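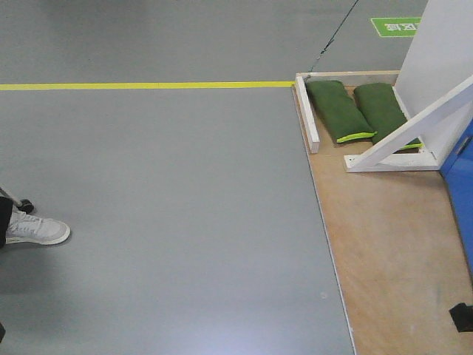
Willitz Soliman
Second-year student, robotics project group, Etside workshop

I promised our group I would write up the part that went wrong, and I'm glad to, because I learned more from it than from the weeks when the arm behaved itself!

Our project was called Mavley. The job was to have the arm push against a tall white panel, over and over, and record how hard it pushed. The panel stands on a plywood platform with a diagonal brace to hold it up, and we laid two green sandbags at the back corner, inside the white rails, for extra weight. It felt very solid to all of us (I leaned on it myself, more than once).

On run 27 the platform slid. It didn't go far, but the arm kept pushing for about 2 seconds after it should have quit, and by then the log was full of numbers that made no sense. Somebody hit the stop button, and we all stood there a while before anyone wanted to touch anything.

The fault was mine, or mostly mine. I had set the force limit at 159 newtons when our plan said 100. I had raised it one afternoon in May to get past an annoying false alarm, meant to put it back, and went home for supper instead. The sandbags held down their own corner well enough, but the front of the platform had no weight on it to speak of, so it was free to swing.

We put the limit back and wrote it on a card taped to the controller. We also agreed to stay behind the yellow line on the floor whenever the arm has power, a rule we already had and had gotten pretty sloppy about. I still want to try clamps on the front edge before the next set of runs.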